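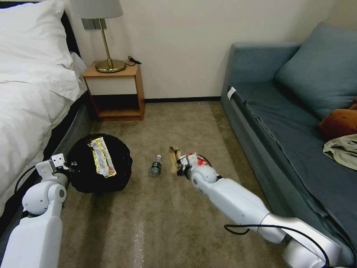

Unit 4: Sleep and the Body Clock
Health and Daily Living, Section 2
Instructor: Ngozi Usman

Reading for this unit: Guerra, chapter on circadian rhythm. Skip the boxed section on shift work. We come back to it in October.

Two processes

Sleep is controlled by two processes that run side by side. The first is sleep pressure. It builds from the time you wake up and falls while you sleep. The second is the body clock, which runs on a cycle close to 24 hours and is reset each day by light.

Sleep pressure is tied to adenosine, a chemical that collects in the brain during waking hours. Caffeine blocks the places where adenosine attaches. The pressure is still there, but you feel it less until the caffeine wears off.

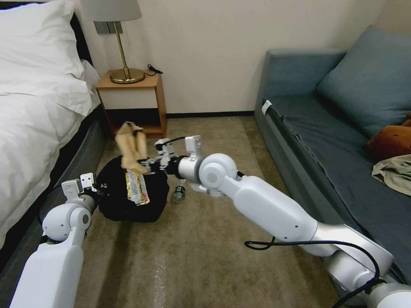
Light in the evening pushes the clock later. Light soon after waking pulls it earlier. Melatonin rises as it gets dark and tells the body that night has started. It does not work like a sleeping pill.

Terms to know
Sleep latency: the time it takes to fall asleep
Sleep inertia: the groggy period after waking, often some 30 minutes
Chronotype: a person's natural lean toward early or late hours

Homework

Keep the sleep log for the full unit. Write down lights-out time, wake time, naps and any caffeine after noon. Then answer the questions on page 74 in full sentences. Logs are due at the start of class.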